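3 min read

Okay, this is going to be a thread on plastic stools, because I mentioned the little white one in a reply last week and my messages filled up. Get a drink, I tend to go on.

The stool is a Promudell, the kind with a separate seat and four legs that go into collars at the corners. I bought it in December for the back step, where I pull my boots on, and then it wandered into the kitchen and stayed there. It now holds me, the mail, and (on Sunday-ish sorts of afternoons) a very large bowl of beans that need stringing.

I like a stool that comes apart. My old one from Maner was all one piece, and it was a good stool! But it lived in the hallway for 3 years because there was no cupboard in this house that would take it, and I have the bruised shins to show for it.

First thing I'd tell anyone: work with the seat upside down. Put something over the table, lay the seat on it with the ribs facing you, and let the legs point at the ceiling. My mother did hers on the carpet with the seat on its side and chased it halfway across the room.
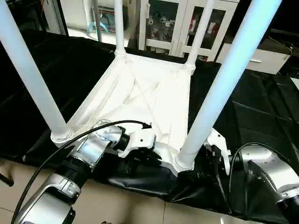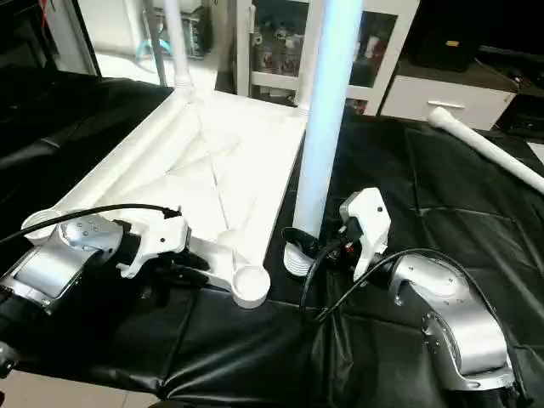

White plastic, black sheet, in the first three of these.
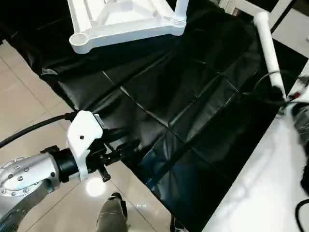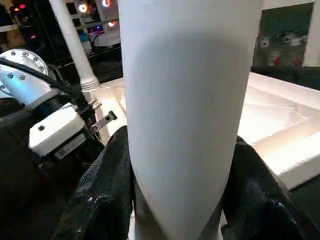 Second thing, and I feel strongly about this one. Start every leg by hand and get all of them sitting in their collars before you push any of them home. If you drive the first one in as hard as you can, you'll be leaning over it and bumping it with your elbow the whole rest of the way. Ask me how I know.

Hold the rim of the seat with your other hand while you do it. I used to hold the leg with both hands and just shove, and the seat would skate off toward the fruit bowl every time.

Someone asked about a stiff leg. Take it back out, wipe the end and the inside of the collar with a dry cloth, and try again straight, with a small twist. Please don't use cooking oil, I did that on a Quiambao step stool years ago and it squeaked and slid and collected every crumb in the kitchen until I gave it away.

Once it's together, turn it over on the floor (the actual floor you'll use it on, mine slopes by the stove) and press down on each corner with your palm. If it rocks, look at the legs before you blame the floor. I blamed the floor for a week.

And to the lovely person who wanted to know if the Emanora legs fit a Promudell seat: I tried it with my sister's and they were a hair too fat at the top. They did make very good stakes for the sweet peas, though, so they're out by the fence now and she hasn't asked for them back.

I'm doing the folding table next, when I can find the bag of feet for it.

Contact | © 2025 | Back to top

We use cookies to remember your settings. Accept or manage your choices.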